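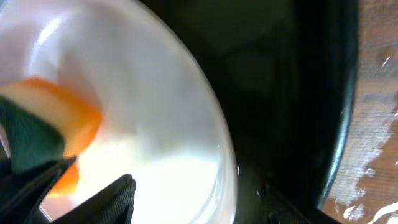

Orange sponge, green scrubby side, big white bowl.

How I get gray metal marks off my white dishes

I have a set of white stoneware from Troreo that I love to pieces, and after a year of daily use every bowl had those thin gray scribbles in the bottom. I thought they were scratches. Nope! They're bits of metal rubbed off the forks and spoons, sitting on top of the glaze, and most of them will come off with some patience.

What you need: baking soda, cream of tartar, a soft cloth, dish soap and warm water. That's it. I bought a fancy paste once (the Rirnus one, in the tub) and it worked fine, but it cost me 6 dollars and I used it up in two evenings.

First wash the dish the normal way and dry it. Grease makes the paste slide around and you'll be there all night.

Mix two spoonfuls of baking soda with just enough water to make something like toothpaste. Smear it over the marks, leave it for 60 seconds, then rub in small circles with the damp cloth. Go easy. If you lean on it you can dull the glaze, and there's no fixing that at home. I try a spot on the underside first, especially on anything old or with a painted pattern.

Rinse and look at it under a good light. Faint lines left? Make the same paste with cream of tartar and give it another round. My friend Natsumi Kubo skips the baking soda and goes straight to this, and her plates look better than mine, so maybe she's onto something.

Really stubborn marks I do a third time the next day. After that I leave them alone. I have one pasta bowl that still has a gray comma near the rim and it's been there since October.

A few extra things. Don't use steel wool, it leaves more metal behind. Skip all of this on gold or silver trim. And if your fingernail catches in the line, that's a real scratch and no paste is going to help.

Next time I'll do tea stains in mugs, which are way easier (and kind of fun).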